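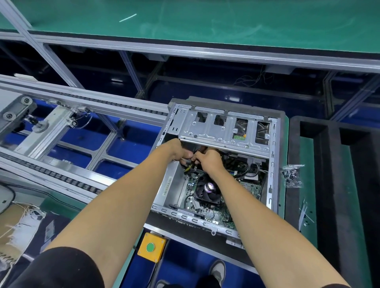

Zutenico 핸드 티칭 키트 Araya

Araya는 작업자가 맨손으로 하던 조립 작업을 그대로 기록해 로봇 작업 데이터로 바꾸는 머리 착용형 티칭 장비입니다. 티칭 펜던트로 좌표를 하나씩 찍는 대신, 작업자가 평소 자리에서 평소 순서대로 작업하면 됩니다. 케이블 정리, 나사 체결, 커넥터 삽입처럼 양손을 함께 쓰는 공정을 주 대상으로 합니다.

제품 구성
헤드 유닛 1대
착용 밴드(크기 조절식) 2개
기록 장치 및 허리 벨트
교정용 보드
Bromia 편집 소프트웨어 사용권(1년)
전원 어댑터, 연결 케이블

작업 방식
헤드 유닛을 착용하고 시야에 양손과 작업물이 모두 들어오는지 확인합니다. 기록 장치의 버튼을 한 번 누르면 기록이 시작되고, 다시 누르면 끝납니다. 한 공정을 한 파일로 남기는 것을 권장합니다. 중간에 부품을 떨어뜨리거나 순서를 바꾼 경우에도 멈추지 말고 끝까지 진행하십시오. 해당 구간은 Bromia에서 따로 표시할 수 있습니다.

장갑이나 손등 마커는 필요하지 않습니다. 손 자세는 영상에서 추정하므로 얇은 케이블이나 작은 나사를 다룰 때 손끝 감각이 그대로 유지됩니다. 반소매 또는 손목이 드러나는 작업복을 입으면 추정 결과가 더 안정적입니다.

적용 공정: 데스크톱 PC 조립
본체를 눕히고 측면 패널을 뗀 상태에서 내부 작업을 기록합니다. 드라이브 케이지 아래로 손이 들어가는 구간은 손가락 일부가 가려지기 쉬우므로 고개를 조금 숙여 케이스 안쪽을 내려다보는 자세가 좋습니다. 한 손으로 안쪽을 받치고 다른 손으로 드라이버를 쓰는 동작은 양손을 하나의 동작 단위로 묶어 저장합니다.
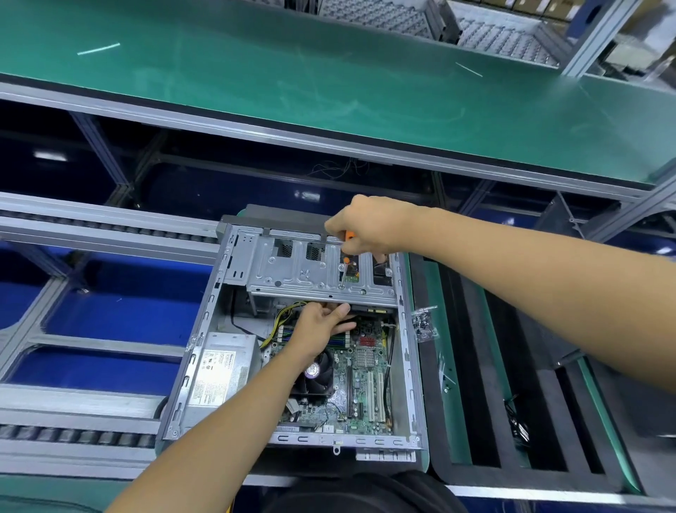 공구는 Bromia에서 종류별로 등록합니다. 드라이버는 손잡이 색과 축 길이를 입력해 두면 이후 파일에서 자동으로 분류됩니다. 손잡이 색이 작업대 매트 색과 비슷하면 분류가 잘 되지 않으니 대비가 뚜렷한 공구를 사용하십시오. 투명 봉투에 든 나사는 봉투 단위로만 인식하며 낱개는 구분하지 않습니다.

원격 조작과 함께 쓰기
시연 기록만으로 부족한 구간은 원격 조작 장치 Hindia를 연결해 보완합니다. 작업자가 Hindia의 좌우 핸들을 잡고 로봇 팔을 직접 움직이면 관절값과 그리퍼 개폐가 시연 파일과 같은 형식으로 저장됩니다. 힘 조절이 중요한 체결 마무리 단계에 주로 사용합니다. Hindia는 별매품입니다.

주요 사양
모델 번호: ZA-1205
동시 등록 공구: 최대 99종
내장 배터리: 교체형 2개
저장 매체: 탈착식 SSD
출력: 손 관절 좌표, 공구 구간, 원본 영상
사용 환경: 실내

설치 시 유의 사항
컨베이어 라인에서는 라인이 정지한 상태에서 교정하십시오. 금속 케이스 표면에 조명이 강하게 반사되면 손 윤곽이 끊길 수 있습니다. 이 경우 조명 각도를 바꾸거나 Bromia의 노출 설정을 한 단계 낮춥니다. 헤드 유닛 케이블은 등 쪽으로 넘겨 고정하고, 앞으로 늘어뜨린 채 작업하지 마십시오.

주문 및 납기
기본 키트의 납기는 주문 확정 후 17일입니다. 8월 출고분부터는 착용 밴드가 신형으로 바뀌며, 기존 밴드도 계속 사용할 수 있습니다. 추가 배터리와 교정용 보드는 낱개로 주문할 수 있습니다.

페이지 수정일: 2020년 7월 11일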